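Comparing two sets of gripper fingers on soft and uneven objects

This page explains how we compare finger sets before we commit to one for a longer job. You need one arm, a wrist camera, the two finger sets and an afternoon. The sets used in our own trial were the Plakton narrow fingers and a wider pair from Allholm, but the method is the same for any two.

Before you start

Fit the first set and tighten the screws evenly. Close the gripper fully and check that the tips meet. If they don't, set the zero point again in the controller, otherwise every width you read later will be wrong.

Open the wrist camera view and move the arm over the table. You should be able to see both fingertips when the gripper is open. Tilt the camera if you can't, then lock it and leave it alone until both sets have been tested.

Setting out the table

Use a patterned cloth if the finished job will be done on one. Plain backgrounds flatter the camera. Choose one object that is awkward to hold and put it in a shallow bowl, so that the fingers have to work near a rim. Leave a few other things nearby to get in the way.
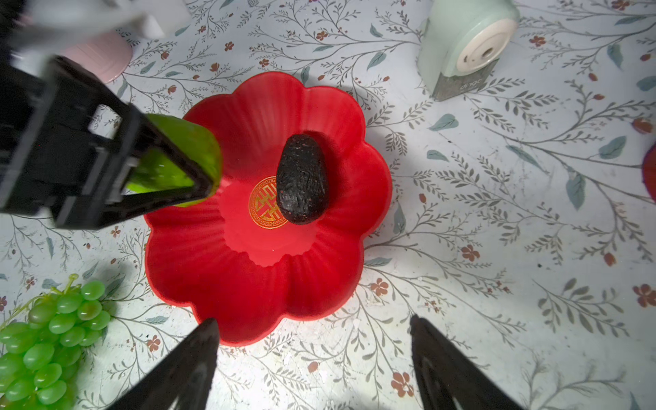 Wafula Muriithi wrote in to say that the rim is where most of his failed picks come from, and that he gets better results by turning the wrist so the fingers go in along the length of the bowl or tray. He also lowers the last 14 mm at half speed. We have since added the slow approach to our own routine, and it suits both sets.

Running the picks

1. Start from the same arm position every time. Save it in the controller.
2. Drive down over the object, stop short of it, and check the view for contact with the rim.
3. Close at low force. Raise the force one step only if the object slips.
4. Lift, hold for 2 seconds, and put it back.
5. Write down the result before the next pick: held, slipped, or touched the rim.

Do 200 picks with each set. Turn the object by hand between picks so that you don't test one lucky angle over and over. Change the fingers only when the first set is finished, and repeat the zero check after the change.

Reading the results

Compare slips first, then rim contacts. A set that slips less but knocks the bowl may still be usable with a slower approach. Look at the finger pads under a lamp as well, and note any wear next to the totals.

Last updated 4/14/19 by Subira Mfaume. The blank record sheet is on the downloads page.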